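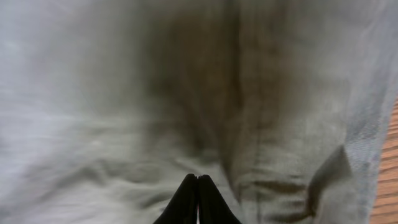
Teaching Garment Handling by Demonstration: Frequently Asked Questions

Maintained by Marites Villanueva, Trenness. Last revised April 7, 2022.

What is the difference between hand guiding and remote control?

In hand guiding, the operator holds the arm and moves it through the task with the motors relaxed. In remote control, the operator moves a separate input device and the arm follows. Both produce the same kind of record: joint positions, gripper opening and camera images on a shared clock. The Dunby recorder accepts either.

Which one should I use for cloth?

Remote control. Hand guiding puts the operator's forearms into the wrist camera's view, and a policy trained on those images will see something at run time that it never saw in training. Hand guiding is acceptable for teaching fixed waypoints, such as a home pose.

How many demonstrations does one task need?

Our baseline is 200 accepted episodes per garment type. The current Tagle set holds 719 episodes across all garments. Thin fabrics have needed more than denim in our work, chiefly at the first grasp.

Where should the garments be at the start of an episode?

Vary the position between episodes, but keep a clear area of tabletop for the arm to work in. A folded pair of jeans can stay on the table at the back left while other cloth is being handled on the right. 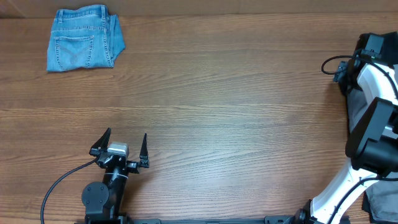

Route gripper cables with enough slack for full wrist rotation, and check them before each session. A cable that goes tight near the end of a move adds a small drag to every episode recorded afterward, and the fault is hard to find later in the data.

The wrist images are blurred. Are they usable?

Usually. Fast moves close to fabric smear the weave. Keep the episode if the fingertips are distinct and the other camera is sharp. If blur persists while the arm is still, check the focus and shorten the exposure.

How should I close the gripper on fabric?

Stop above the cloth, lower, then close at a steady rate. Do not correct sideways once the fingers are in contact. If the grasp misses, open fully, lift clear and try again. Retries within an episode may be kept, up to a limit of 2.

Can two operators share a task?

Yes. Enter the operator code at the start of each episode. Lorna Evangelista reviews mixed sets and may ask for 9 calibration episodes from each operator before merging.

What file format is exported?

Clalel archive, one file per episode. Rejected episodes are exported with the reject flag set and are skipped by the training loader by default.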